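The Long Table of Lotura

Tuesday, July 16, 2019

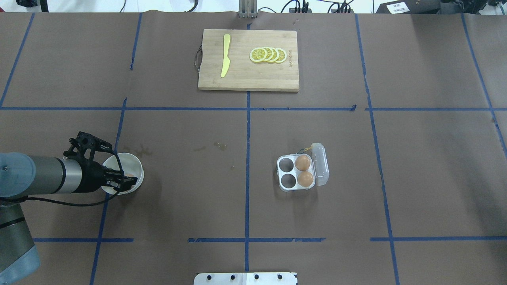

Halima Jibrin believes that a meal tastes different when it is eaten next to a stranger, and that people in cities have forgotten this. She told me so before I had even taken off my coat, and she repeated it twice during the evening.

The supper at Lotura started in March, in the back room of an old shoe shop on the hill. There is no menu. Whoever cooks decides, and the guests learn what they will eat when the bowl arrives. On my night it was a lentil stew with green chillies, then flat bread, then oranges with cinnamon. Gemechu Mekonnen had started the lentils in the morning and he did not want to discuss the recipe.

I come from a country where families eat late and loudly, so I felt at home quickly. For others it takes more time. Dong-geon Hyun came three times before he spoke to anybody. Now he bakes the bread, and he has strong opinions about flour, which he buys from Sani, the mill by the canal.

The money is simple. Each guest pays what he or she wants into a tin near the door, and in the last month the tin gave 1148 in total. From this they must pay the gas, the vegetables and the rent, and Danjuma Olaniyan admits that the rent is the difficult one. The owner wishes to raise it by 200 after the summer.

Aicha Kabbaj has proposed to move to Narkodton, where rooms are cheaper. Halima does not like the idea. The old people from the hill could not come so far, she says, and the last bus leaves before the oranges.

The next supper is on Friday, at seven. Bring your own spoon.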